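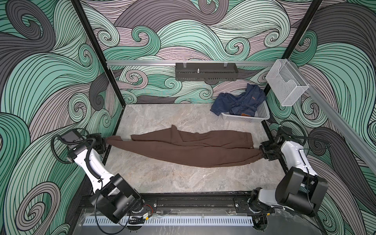
Swirling waves in green, grey, pink and lavender, with a silver rail along the back.

Risura History Boards > Battles and Campaigns > Sea and Shore
Thread: Did the storm really beat the Mongols in 1281?
Page 2 of 7

Salamatu_A
Sunday, May 22, 2022

Right, I've read all of page one with a pot of tea beside me and I'd like to pull us back a bit, because we've drifted off into whether the Khan's ships had proper keels (lovely stuff, do carry on in a new thread!) and the question I asked was a simpler one. Or I thought it was simpler.

At school I was taught that there were two invasions of Japan, one in 1274 and one in 1281, and that both times a great wind came along and sank the lot. Full stop, next topic, Black Death. Then this winter I borrowed Hirose's "The Bay and the Wall" from the library, all 333 pages of it, and the storm hardly gets a look-in until the last couple of chapters. Most of the book is about people piling up stones along Hakata Bay for years, and arguing about who had to pay for which stretch. I was gripped, which my husband finds very funny.

So my question again: if there had been no storm in August 1281, would the invasion have succeeded? I'm leaning towards no, but I'm very willing to be talked out of it.

hakata_hideaki

Welcome back Salamatu, and I'm glad you stuck with Hirose, the middle does drag.

I'm with you. People forget how long the fighting had been going on by the time the weather broke. The eastern fleet came over from Korea early in the summer and it couldn't get a proper footing at Hakata, wall or no wall, so it ended up around Shika island at the mouth of the bay. And there it sat, being pestered at night by small boats full of very cross warriors. There was sickness aboard too, which is what you'd expect with that many men and horses packed into ships in the heat. The southern fleet, the really huge one from China, was badly late. By the time the two met up, the eastern lot had already had weeks and weeks of misery.

That's an invasion in trouble before a drop of rain falls.

decha.k

I'm going to disagree with both of you, in a friendly way I hope.

"In trouble" and "beaten" are a long way apart. Plenty of invasions look a mess in the second month and then come good. The southern fleet was late, yes, but it arrived! It was mostly fresh, it was enormous even if you cut the chronicle numbers in half (and I would cut them in half, quite cheerfully), and it had moved down the coast towards Takashima where there was no long stone wall waiting for it. Take the storm away and you have that army going ashore somewhere in Hizen with the defenders having to march round to meet it.

I've seen Hirose's book and I think it's a good book about a wall. It isn't such a good book about the other coastlines.

hakata_hideaki

Fair about the other coastlines. But landing is one thing and staying is another. What are they eating by the autumn?

decha.k

Whatever they can find in Kyushu, the same as every other army of the time. Some of the southern troops are said to have carried farming tools with them, which suggests somebody had thought about it. I'd put that one down as "said to have", mind.

Mio_H

Hello all, long-time reader, hardly ever post, please be kind.

Could I put in a word for 1274, as it keeps getting lumped together with 1281 and I think that's where half the muddle comes from? The evidence for a storm the first time round is much thinner. One courtier's diary mentions a contrary wind blowing the ships back, and the Korean chronicle has a big storm at night, but it was well into the autumn by our calendar, late in the year for a typhoon, and the fleet may have been leaving anyway. They'd had a hard day's fighting, they'd burnt a good part of Hakata, they were running short of arrows by one account, and some people think it was only ever meant as a large raid.

So when someone says "the storms saved Japan", I always want to ask which one. For 1281 I'm quite happy with a proper typhoon, there's wreckage on the sea floor off Takashima to show for it. For 1274 I'd say a windy night and a question mark.

My grandmother, who grew up not far from the bay, told it to me as one single storm and one single invasion, and got quite huffy when I told her there'd been two. I didn't press it.

Salamatu_A

Mio, that's a super post and you should do it more often. I hadn't taken in how late in the year the first one was. I've written it in pencil on the back of my library slip.

oldyasuo

I've been on these boards since they were on the old Odo server and I believe we have this argument every time the weather turns warm. Not complaining! I enjoy it.

Two thoughts from me. First, please be careful with the Takashima wrecks. They show that ships sank, and some of the timbers look to have been nailed and re-nailed in a way that a careful shipwright wouldn't care for. But only a few hulls have been looked at in any detail, out of a fleet of goodness knows how many, and you can't go from there to "the ships were all rubbish and would have sunk in a duck pond", which was more or less what got said on page one.

Second, the people at the time gave a good deal of the credit to prayer. The temples and shrines put in claims for reward afterwards, just as the warriors did, and as no land had been won there was nothing much to hand out to anybody. That quarrel over rewards rumbled on for years. I've always thought the storm story did well partly because the shrines had every reason to keep telling it, while a poor man who'd stood on a wall all summer had only his own word and a witness or two.

hakata_hideaki

Before anybody asks, yes, oldyasuo is my uncle, and no, we don't plan these posts together. He's wrong about the rewards anyway. Some warriors did get something, it just took ages and there was a lot of travelling to Kamakura to moan about it. There's the famous picture scroll made for one of them, with him in the thick of everything.

oldyasuo

I said nothing much. I didn't say nothing. Ring your aunt.

decha.k

Back to the landing, if I may. I'll give some ground here. Having slept on Hideaki's question about food, I do think the command was a bigger problem than I allowed. Two fleets, from two countries not long conquered, with generals who by most accounts didn't get on, and many of the southern soldiers had been on the other side only a few years earlier. I can't see them holding together through a winter if the first big fight ashore went badly.

But I still say they'd have got ashore, and I still say it would have been a dreadful year for western Kyushu. The storm spared people that, whatever else it did or didn't do.

Salamatu_A

I think I can live with that, Decha. So a failed invasion most likely, but a much longer and bloodier one? I'd still put more weight on the wall than you do. It meant they had to spend all those weeks at sea or perched on little islands, and a fleet that can't land is a fleet that's still in the water when August comes.

decha.k

Now that is a good point and I'm annoyed I didn't think of it.

Mio_H

Does anyone know if the Niseo paperback of Hirose has the same maps as the hardback? The one of the wall sections in mine is printed right across the fold and I can't read the middle at all.

oldyasuo

Same maps, Mio, but one to a page. They're listed at the front. The wall one is much better for it, and the Takashima one has a scale on it at last.

hakata_hideaki

I've started a separate thread for the keels. All 419 words of my opening post are about nails, so do bring a cushion.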